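## Finger comparison for small fruit: padded vs. bare

**k_soomro**
This thread records the Nilarham bench comparison of finger coverings for picking fruit out of leaf litter. The Hornness controller settings were left unchanged. Comments on method are welcome.
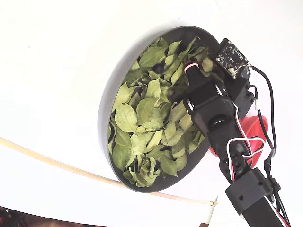
Grip force matters less in this task than the approach. Fruit on an open surface presents little difficulty to any finger we have fitted. With the leaves heaped this densely over the tray, the gripper has to push in among them before it closes, and a wide finger tends to bring foliage with it.

**govimura_lab**
We would dispute the first point. In our February trials of 87 picks, 11 failed, and most of those were slips on round fruit at low force - the leaves were secondary.

**k_soomro**
Were those fingers padded?

**govimura_lab**
They were bare. The comparison is therefore not a direct one.

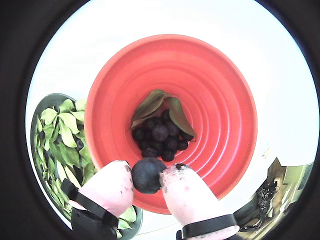 We would also ask that pad wear be reported. Soft material collects residue, and friction late in a run may differ from friction at the start.

**d.magsi**
I support that request. I do not agree, however, that bare fingers are a useful baseline for soft fruit. The Naqvi procedure excludes them.

**k_soomro**
Noted. Pad condition will be logged with each run, and bare fingers will remain in the plan for now.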